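Robot Club Notes: Bottle Season Is On

Well, we finally picked a challenge for the fall, and it's trash. Sorting it, I mean! 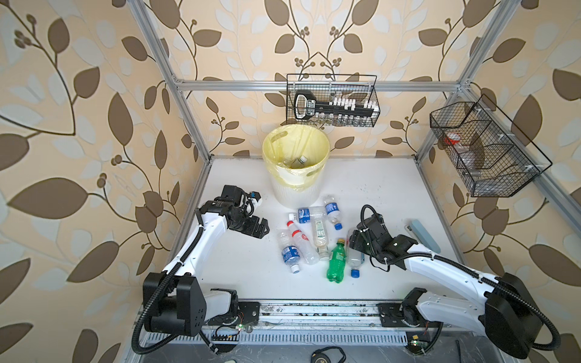 Anil Unnithan wrote back within the hour to ask whether we couldn't start with something that holds its shape, blocks maybe, or tennis balls, and leave the squashy stuff until spring. Fair question, Anil, and we did argue it over for most of a Friday evening (with far too much pizza). But the bottle task is the one in the Flarkitz student round this year, and I'd like us to be bad at the right thing early on instead of getting very good at the wrong one.

So, the task. Two arms share one table, a pile of empty plastic bottles goes in the middle, and the arms have to get them into the trash bin at the back. Seven bottles is a full round. You lose points for a dropped bottle and lose a lot more if the two arms bump into each other, which I can report is a very sad noise. There's a bonus if both arms get used in the same round, so no parking one of them off to the side and letting the other do all the work. I saw that look, juniors.

We've split into two groups for now. The grasp group is working out where to grab. Soda bottles, water bottles, fat ones, skinny ones, they all want to roll, and if you come in a little crooked the bottle scoots away and takes its neighbors with it. Their current idea is to go for the one on top first and leave anything underneath alone until it's clear. The traffic group is writing the rules for who goes when. They named their program Skesum, and no, they won't tell me what it means, and yes, I've asked.

Best score so far is 445, from the traffic group's second try on the new rules. The worst is one I've agreed not to print. Every practice run goes in the log, good or bad, with the version you were using and who was at the keyboard. Please, please fill in the version! I spent a whole evening last week trying to figure out why one run was so much smoother than the next, and I still don't know.

A couple of housekeeping things while I've got you:

Bring empties. Rinse them first and put the cap back on (sticky soda on the gripper fingers is a misery to clean off). Leave the labels on too, we want the variety. Anything glass stays home.

The lab is ours until 9 p.m. on club nights, and the door code has changed to 1871. If you forget it, text me, don't prop the door.

Hands stay off the table while the motors are powered. If a bottle rolls somewhere silly, stop the run, then reach in. I don't care how good the score was looking.

We also have 40 dollars left in the snack and spare parts budget, which are the same budget, so choose wisely. I'm voting for spare gripper pads but I could be talked into pretzels.

First full practice round with both groups together is in November. Families are welcome to come and watch, and if you've got a little brother or sister who likes cheering for bottles, bring them along!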